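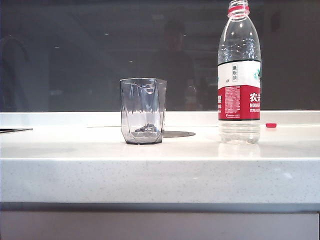 Clear plastic cup and water bottle on a white counter.

Tap Water at Work: Progress Report to the Sukport Fund
19 Oct 2020

Period covered: April to the end of last month
Grant holder: Clerel
Sites: Brotus office building and Thái kitchen

1. Where we are

The grant pays for two things: new drinking water points at both sites, and a year of testing the water that comes out of them. The water points at Brotus are in and working. The one at Thái is plumbed in but not yet open, as the second round of lead results has not come back from the lab. We expect to open it next month.

We are five weeks behind the plan you approved. Most of the delay came from the building closures in the spring, when the plumber could not get into the riser on the third floor. The rest was our own doing. We ordered the wrong size of filter housing and had to send it back.

2. Testing

We have taken 54 samples so far. First-draw samples are taken before anyone has used the tap that day, and flushed samples after two minutes of running. Both sets at Brotus were below the action level for lead and copper. One tap in the old copy room gave a high first-draw reading for copper. We retested it, got a similar figure, and shut the tap off. It will be replaced under the landlord's maintenance budget and will not be charged to the grant.

Staff at Thái asked if we could also test for hardness, mainly because of scale in the kettles. The lab added this at no extra charge. The water is hard. It is safe to drink, and we have told them so, but a descaling schedule would help.

3. Use

The meter on the Brotus supply shows 1039 gallons drawn since it was fitted. Use was low at first with so few people in the building and has gone up each month. Bottled water orders have gone down over the same months, but we would not read much into that until attendance is back to normal.

We sent a short survey to everyone with a building pass and got 337 replies. The most common complaint was that the water is not cold enough in the afternoon. The chiller has been turned down two degrees. Several people asked for a taller spout so that larger bottles fit under it, and the supplier is quoting for this.

4. Money

Spending is under budget on plumbing and slightly over on lab fees, due to the copper retests. We would like to move the plumbing underspend to the testing line and ask for your agreement in writing. The total stays the same.

5. Next period

Open the Thái water point once results are in.
Replace filters at Brotus and record the date on each housing.
Take the winter samples at both sites.
Send you the full lab tables with the next report.

Clerel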